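Are there any robots that can do real kitchen chores yet?

Lovely Policarpio
Okay, so my brother-in-law swears we're a year or two out from a machine that clears the breakfast table, and I've got dinner riding on this. I already own a robot vacuum (it eats socks) and a dishwasher, and neither one has ever put the milk away. I don't mean a factory arm doing the same weld 2162 times. I mean toast, crumbs, bottles, a towel somebody dropped. Is anybody close? I'd pay $343 for one, tops, so maybe that answers it!

Fabrice Tanguy
I fix packing machines at Gretton and I'd say keep your money. Our line handles 40 bottles a minute because every one shows up in the same spot, facing the same way. Kitchens don't work like that.
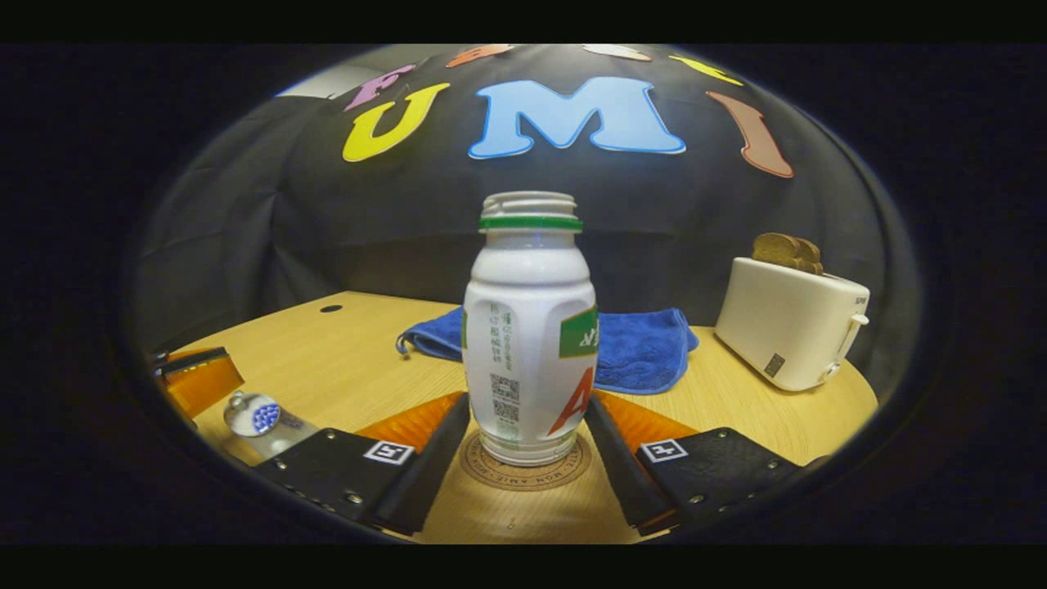

Grip is the part I'd argue about with your brother-in-law. A person grabs a bottle without thinking, but a machine has to squeeze hard enough to hold it and not so hard that it caves in the side. I like soft pads for that, like those ribbed orange ones on either side of the white bottle, since they give a little. And the cap is off that one, so if it had milk in it you'd want it kept upright the whole way to the fridge. Then you've got the blue towel lying in a heap behind it, and cloth is a whole other headache, it never has the same shape twice. Toast I'd put somewhere in between. I'd bet on bottles first, towels dead last.

Monique Charpentier
no. mine can't even find its charger

Cauã Prado
Fabrice is right about towels, but I'm a bit more hopeful. My cousin and I spent all November trying to get a secondhand Plimell arm to load cups into a rack, and by the end it managed 9 in a row before it tipped one over. It was super slow, I could have done the whole sink in that time, and we had to set the cups out for it first (so is that even a chore?). Still fun! Ask your brother-in-law if setting the table up for the robot counts, you might get your dinner out of that.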